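Notebook, shop table, motion and perception
January, started 9:40

Purpose of today: find out why the planner is still making the right arm wait when the left arm works over the tray, and check the new mask for transparent things in the wrist view. The second item was planned for the afternoon, but I did them mixed, so the notes are mixed too.

State of software at start: planner branch is Niskanen, merged with main last night. Perception is Triria with the new depth mask switched on. The task scripts were not changed. I restarted the controller and both wrist cameras before the first run, and loaded the calibration from before the holiday. I did not calibrate again. Please remember this when you read the numbers below.

The waiting problem. In the log the right arm asks for a reservation of its volume, gets refused, waits, and asks again. This continues until the left arm has left the tray completely. In the old branch it was the same, so Niskanen did not introduce it, but I hoped it would cure it. The reserved volume for the left arm is computed from the whole planned path, also the part which is already executed. So when the left gripper is low over the tray, the planner still keeps the space near the bottle rack closed, though the arm passed there long ago.

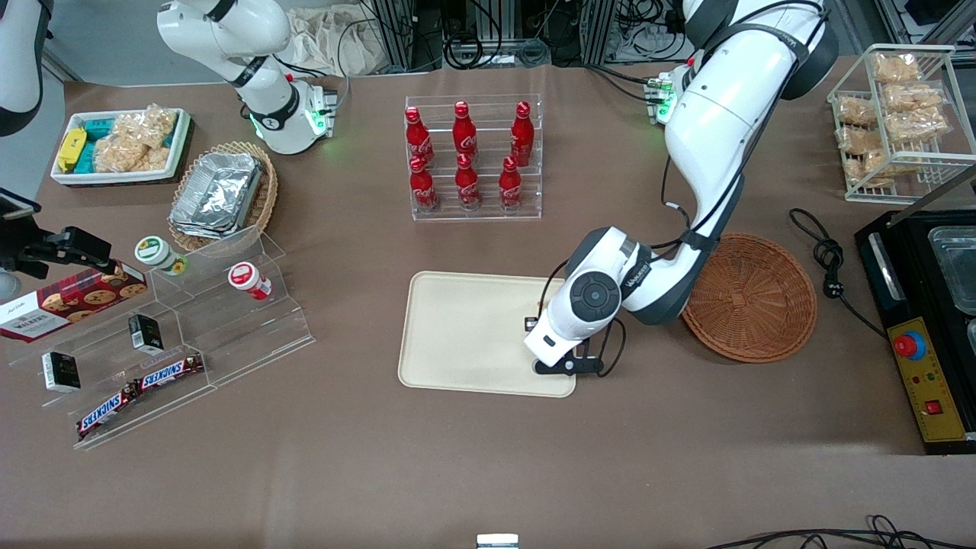
I changed the reservation so that it drops the executed segments every cycle and keeps only the remaining path plus the braking distance. The change is small, but I had to touch the place where Skamance reads the joint state, and this part has no tests. I wrote 2 tests, one for a path that is stopped in the middle and one for a path that is replanned. Both pass. A third case is missing: the arm goes back by the same way it came. In this case the dropped segment must be reserved again, and I am not sure that it happens before the motion begins. For now I added a check which refuses to start the return if the reservation is older than one cycle. It is ugly. Somebody should look at it with fresh eyes.

11:15. Ran the replay with the change. Total waiting cycles of the right arm over the full replay went from 3772 to 263. I do not trust such a big difference fully, so I ran it again with a different seed for the sampling and the result was in the same range. The remaining waits are nearly all at the beginning, when both arms leave home position, and there the wait is correct.

One thing I noticed while reading the log: the velocity limit near the tray is taken from the config of the left arm for both arms. It makes no harm today because the values are equal. I opened a ticket.

12:50. Collision world. The tiered stand is still modeled as one solid block. This was done in a hurry in the first week and then stayed. With the block, every grasp on a lower step is rejected when the approach comes from above at an angle, because the fingers would enter the block. I replaced it with a real step model, three slabs and no side walls. The pose of the stand now comes from the perception and is no longer a fixed number in the file, so the stand may be turned on the table without editing anything. This is where the mask matters.

The old depth treats clear acrylic as a hole. The points behind the plastic come through, the top surface is partly missing, and the fitted pose is jumping between frames. The new mask first finds the edges and highlights in the color picture, marks the inside as "do not trust depth", and the pose is fitted only from the edges and from the objects which lie on the steps.
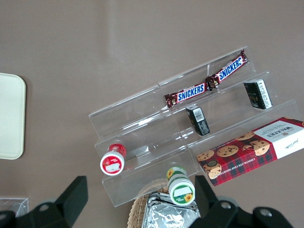
The fit converged in the wrist view with the stand turned diagonally, and this was the orientation I was afraid of. The candy bars help a lot, they give good depth just where the plastic gives nothing. The glossy side of the small black boxes gives bad depth, as before, but the side with the barcode is fine. I let the mask cover dark glossy faces too, with a separate threshold, and I put this threshold in the config and not in the code.

What is still wrong in perception:

The printed cookies on the Walkers box get detected as separate round objects. Triria then proposes grasps for a cookie that has no height. I filter now on height above the supporting plane, but a better training set would be the right answer.

The red container and the green one get swapped identities between two frames if the wrist rotates quickly. They have almost the same size and shape, and the tracker uses mostly the shape. I raised the weight of color in the matching. Not tested enough.

Foil gives noisy depth inside the basket. I did nothing about it today.

My own fingers mask (I mean the mask for the gripper fingers) is slightly too narrow at the tips, so a few points of the finger enter the cloud as an obstacle. The planner then believes that it is already in collision and gives the error "start state invalid". I enlarged the mask by 3 pixels and the error has not come back in the replay. The finger model in Nastach should get the same correction, otherwise the simulator and the real table will disagree again.

15:30. Pushed everything on a side branch and did not merge. Before merging I want the return path test, a run with fresh calibration, and a check that the step model does not slow down the collision checking too much. In the profile it looks okay, but the profile was taken with one arm only.

To do next:
Write the return path test and remove the ugly check if possible.
Calibrate both wrists.
Correct the finger model in Nastach.
Ask if the velocity limit ticket can go in the same release.
Swap test for the two containers, slow and fast wrist rotation.

Added 16:10: the log folder was nearly full and the last replay was written without the camera topics. The waiting numbers are not affected. The replay for the finger mask must be repeated.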